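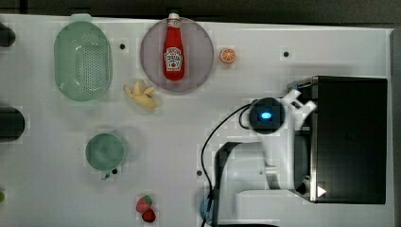
Colander, lavender plate, and more.

Typing up my mother's recipes

I started in January and I'm still not done. I thought it would take a couple of weekends. My mother kept her recipes in two metal card boxes, one accordion folder, and a three-ring binder that no longer closes. When she moved to the smaller apartment she said I could have all of it as long as she could still look things up. So the deal was that I would scan everything and type up the ones people really use, and she would get a printed copy in large type.

The scanner is a Prolar flatbed that I bought used. It's slow and it makes a grinding noise when the lid is warm, but it does a good job with faded pencil. I tried using my phone first. The phone was faster, but the cards are shiny from years of grease and the overhead light kept leaving a white spot right where the oven temperature was. The flatbed doesn't have that problem. I do four cards at a time, fronts and then backs, and wipe the glass after every few rounds.

The folder on my computer now has 1,936 scans in it. That includes backs of cards, and a lot of the backs are blank. It also includes coupons, two warranty slips, a library notice, and a typed schedule for a bowling league my mother says she was never in. I kept all of that at first. Then I made a second folder called "not food" and dragged things over, and I felt better about the whole project.

Naming the files was the part I got wrong. For the first two boxes I just let the scanner number them. If you are going to do this, name as you go. I ended up going back through the lot one at a time with a cup of coffee, typing "zucchini bread (Ruth's)" and "zucchini bread (other)" and "zucchini bread, do not make." That last one is how she labeled it. I asked why she kept it, and she said so she would remember.

The typing has its own problems. My mother wrote for herself and she knew how to cook, so half of the cards are just a list of ingredients and an oven temperature. There's one that says only "Noodles. The usual, but 300." I called her about it. She was quiet for a while and then said it was a kugel, it goes in at 300 degrees for a long time, and "the usual" meant eggs, cottage cheese, sugar, and butter in amounts she could show me but not tell me. I have it typed as "Noodle kugel, ask Mom." I'd like to fix that one before the printing.

She also measured with things that are gone. There was a coffee cup with a chip in it that held a bit less than a real cup. There was a jelly jar. Several of the bread recipes call for "one blue scoop" of flour, and neither of us knows where the blue scoop went. I made the plain white loaf three times trying to work out how big it was. The first was a brick. The second was fine to eat but spread out flat. On the third try I used a generous cup and a quarter per scoop and it came out close to what I remember, so that's what went in the typed version, with a note.

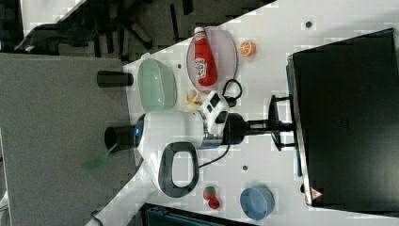 Ketchup, a slice of orange, and the green bowl.

My friend Shadi Issa did the same thing with his father's recipes a few years ago, and he gave me some advice that I ignored and then came back to. His advice was to type the card exactly as it was written first, spelling and all, and do the cleaned-up version separately underneath. I thought that was double the work. But once I had cleaned up thirty or so I noticed I couldn't tell anymore which parts were hers and which were my guesses. I had written "simmer until thick" on a stew where her card only says "till Dad's home." I went back and did them Shadi's way. It does take longer. It's also nicer to read.

He had his printed and bound at a copy shop and gave one to each of his cousins at a wedding. His are mostly stews and rice dishes, and he put the story of who taught it to whom at the bottom of each page. I don't have most of those stories. I have initials. "R." is my aunt Ruth, "M.L." might be a neighbor from the old street, and there's a "Mrs. V" who is responsible for all of the good cookies. My mother thinks Mrs. V worked in the school office. She made a molasses cookie with black pepper in it and I wish I'd met her.

I asked my brother to help and he said he'd take the desserts. He has done six. They are very good, he put in little notes about pan sizes, and at this rate we'll have the desserts sometime after I retire. I took the binder back from him last month and left him the pies.

Some things I've learned about old cards, in no order. Ballpoint holds up better than felt tip. Anything written in green ink has gone nearly yellow. Newspaper clippings should be scanned first, they tear along the folds every time you open them. If a card has a stain shaped like a spoon, it was probably a good recipe. The clean ones we never ate. I made one of the clean ones out of curiosity, a salmon loaf with crushed crackers, and I understand why it stayed clean.

Magazine recipes are a separate question. She cut out a huge number of them and cooked maybe a tenth. I decided to type up only the ones with her handwriting on them. Sometimes it's a full correction, with the sugar crossed out and a smaller amount written in. Sometimes it's one word. "Fine." "Dry." "Company." A chicken dish with canned peaches says "Never again, sorry" with a date too smeared to read. I'm including that one.
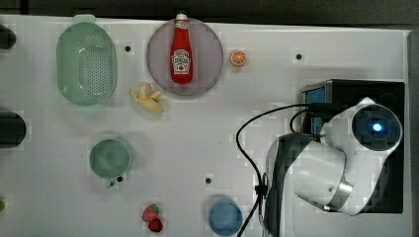 The sauces and sides section is where I am now, and it's the messiest part of the box. These were things she made without looking, so the cards are short and they lean on whatever was in the kitchen. Her barbecue sauce begins with "bottle ketchup," and I honestly don't know which size. The bottle lying across the plate in the picture has its cap at one end and a label with a small tomato on it, and that's about as much information as her card gives me. Bottles have changed size since she wrote it too. The German potato salad card says "drain in the big one," meaning the colander, and hers was a dented round thing with feet. I'd take a big oval one like the mint-green one up there. Potatoes would have room to steam off in it without breaking up.

I made the barbecue sauce with a small bottle and it was all vinegar. With a large one it was close. My mother tasted it off a spoon, standing up, and said it needed to sit overnight. That's not on the card either. I've added it.

The part I keep putting off is the accordion folder. It's mostly letters with recipes in the middle of them. My grandmother would write a page about the weather and who was sick, then three lines on how to fix a sauce that has split, then go back to who was sick. I don't want to cut the recipes out of that. For now I'm scanning the letters whole and typing only the cooking lines, with the month of the letter next to them. There are 60 of these letters, give or take the ones stuck together. I've asked my mother if she minds me reading them. She said most of those people are dead and the rest wouldn't care.

As for the printed copy, I've looked at a few options. The copy shop near me does a plastic comb binding that lies flat on the counter, and it's cheap. There's an online printer called Jindwood that does a hardcover with a ribbon, and it looks good, but it won't lie flat and the paper doesn't look like it would survive one night next to a pot of tomato sauce. Shadi's copies are comb bound and his are holding up. I'm leaning that way. My mother's one request was the type size, and I've got it set at 20 points for now. She held the sample page at arm's length and said it was okay, then asked why the title of the meatloaf was longer than the meatloaf.

The originals will go back in the metal boxes. One of the boxes still has its maker's sticker inside the lid, Van Acker, and the hinge is better than anything I own. I bought some clear sleeves for the worst cards and left the rest alone. I don't think they need to be preserved any better than that. She still wants the molasses cookie card by itself on the side of the fridge, so I'll print a second copy of that one for the book.

I have the sauces to finish, then vegetables, which is a thin section, and then whatever my brother does about the pies. If anyone reading this had a school office lady who baked with black pepper, please write to me. I'd like to put her whole name on the page.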